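Skomlow opens up its gripper kit rental to small shops

2021-12-28

Small but (to me) pretty exciting one to squeeze in before the year runs out. Skomlow, the outfit that has been lending its hand-held gripper kit to a few university labs, is now renting it to anyone who fills in a form and pays a deposit. The price is $148 a week for a pair, one left and one right, with the cables and the recording software thrown in. Shipping is extra and you pay it both ways, so read that part of the form before you get carried away like I did.

If you've been following this corner of robotics you know the idea already. You hold a gripper in each hand, you do a chore with them, and the cameras record what the grippers saw and how the jaws moved. Later on somebody trains a robot arm on it. No arm needed at your end! That's the big draw for a shop like ours, where an arm would eat the whole bench and most of the budget.

I've been using a pair at the Harkberg workshop through most of December, on the early rental terms, and I paid the same rate everybody else will. So take this as part news and part grumbling from a customer.

First the good stuff. The jaws close with a nice even pull and the flat faces on the fingers meet squarely, so a box flap or a bottle neck doesn't squirm out sideways. I expected to hate the trigger after an afternoon and I didn't. My left hand got the hang of it slower than my right (I'm hopelessly right-handed), but after 8 sessions I could put a bottle into a divided box without knocking the box over first. Tall things with a narrow neck are the friendliest. Flat things lying on paper are miserable – you end up chasing a card across the table with two fat fingers and muttering at it.

The view from the gripper camera is better than I'd hoped. You get both fingers and whatever is between them, and that's what the training people seem to care about most. It does pick up everything else too. Smudges on your table cover, the mess on the floor, all of it. Skomlow's setup guide asks for a plain light surface and says a bit of dirt is fine so long as you don't swap covers halfway through a batch. We clip a big sheet of white paper down and leave it there until the batch is finished.

Now the cables. Each gripper is wired, the wires are thick, and there is no wireless version in this round. I asked. You learn to throw the slack over your forearm or let it hang off the front of the table, and you learn it fast, after the first time you drag a finished recording's worth of stuff onto the floor. The cable is 9 feet long, plenty for sitting down and not really enough if you want to walk over to a shelf. A cable arm or a simple hook over the bench would fix half of this and I'm surprised there isn't one in the case.

You also need a decent computer close by. The software ran fine on our desktop tower and choked on my laptop, dropping a few seconds whenever both grippers were recording at once. The rental page does list what it wants from a machine, down near the bottom. Scroll all the way.

The software itself is plain and a little fussy. You name a task, press record, do the task, press stop, and then it asks whether to keep or toss the take. I tossed a lot of takes the first week. What I'd love is an undo, because I hit toss on a perfectly good one and it was just gone. Skomlow's support answered the same afternoon, very nicely, to say an undo is on the list for the next release. No date on that.

A few details from the rental terms that I had to dig for:

Minimum rental is one week, and you can add weeks while the kit is out as long as no one has booked it behind you.

The first batch is 40 kits. They ship from the Escombe warehouse, and European orders go through the Liepiņa office, with their own form.

Recordings are yours. You can send them to Skomlow for checking if you like, but you don't have to, and the kit works without an account.

Finger pads count as wear and tear. Cracked jaws don't, and you'd be billed for those out of the deposit.

Would I rent it again? Yes, for a week at a time, with the tasks written out ahead so I'm not paying to sit and think. For a shop that just wants to find out whether its packing job is something a robot could pick up, a week of this costs a lot less than buying a pair and it gets you real recordings to hand over. If you already have an arm and a way to steer it, I'm not sure you need this – though it's quicker on the bench, and far easier on your patience, than any joystick I've tried.

Booking is open now through the Skomlow site. I've already put us down for another week and I'm going to try it with lidded boxes, so expect more grumbling. If you've rented one too, leave a comment, especially if you've worked out something clever for those cables.

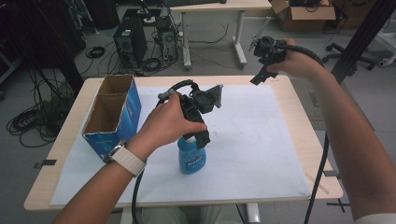
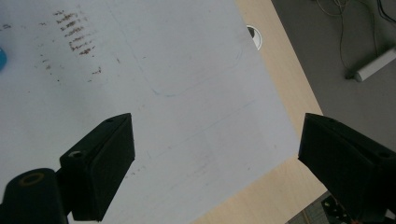
Bench work with hand-held grippers. First picture: left gripper at the neck of a spray bottle, right one up and out of the way. Second picture: the gripper camera's view, jaws apart over the white sheet.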